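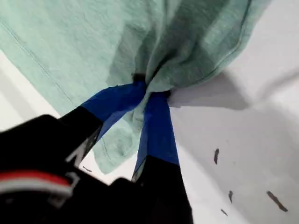
Clothes swap fills the old Papadakis bakery for a second spring

May 8, 2026

If you walked past the old Papadakis bakery at the weekend and wondered why there was a queue out of the door again after all these years, the answer was jumpers. And jeans, and school shirts, and a great many summer T-shirts, and one very handsome camel coat that three people were seen to try on before it went home with a fourth.

The spring clothes swap, which began last year as a few rails in the back of the library, has now moved into the bakery's front shop, and by closing time on the second day 1131 pieces had gone to new homes. That figure comes from Savvas Deligiannis, who sat by the door with a clicker in one hand and a mug of tea in the other for most of both days, and who would like it known that he counted a pair of socks as one.

The way it works is simple enough. You bring in up to 12 things that are clean and in decent order, you are given a paper token for each, and you spend the tokens on whatever takes your fancy. Children's clothes need no tokens at all, a change from last year that went down very well with parents of the sort of child who is through the knees of everything by Easter. Anybody with nothing to bring could ask for a handful of tokens at the door, and plenty did, without any fuss being made about it.

Savvas and his brother Periklis had the idea after clearing out their late aunt's flat, where they found wardrobe after wardrobe of good things, some of them still with the shop labels on.

"We didn't want to put it all in bags and never think of it again," said Periklis. "She'd have been furious, for one thing. She bought well and she looked after it. There was a green cardigan of hers that went to a girl of seventeen or so last year, and I saw her in it at the bus stop in March, and I can't tell you how pleased I was. I nearly went over and told her the whole story, but the bus came."

The mending table was the busiest corner of the room for the second year running. Kenneth Dalisay, who did alterations for a living before he retired to his allotment, took in waists, let down hems and sewed on more buttons than he cared to think about. He had a queue of his own from the moment the doors opened, and he was still there, glasses pushed up on his forehead, when the chairs were being stacked around him.

His advice to anyone who asked was to turn a T-shirt inside out before deciding whether to take it. Look at the seams first, he said, and the hem after that, and don't be put off by creases, which will come out with a warm iron and a bit of patience. A cotton top that has kept its shape through a few years of washing has plenty more in it. He also had firm views on tumble dryers, but those would fill a page by themselves.

Not everything found a taker. Winter boots were slow, as you might expect with the weather we have been having, and there was a whole rail of men's suits that hardly moved. Those, along with the rest of the leftovers, filled 27 bags. The better pieces will be kept for the autumn and the worn-out cotton is to be cut up for cleaning cloths, so very little should end up in the bin.

Tea and cake were on sale in what used to be the bread room, where the old ovens are still in place behind a curtain. Szabolcs Kelemen baked for two days beforehand and brought a poppy seed roll that had gone before some of us had got our coats off (he has promised to make double next time, and we intend to hold him to it). The cake money came to £200, and it will pay for the hire of the hall and for two more full-length mirrors, which were badly wanted. Waiting for a look in the only one there was led to some very pleasant conversations, but it did hold things up.

The next swap is planned for the autumn, with coats, knitwear and school uniform especially welcome. Anything you would like to give can be left at the bakery on weekday mornings, washed and folded, please, and with the pockets emptied. Savvas is still looking after a door key on a red ribbon, a shopping list and a single pearl earring, and would be very glad to hear from their owners.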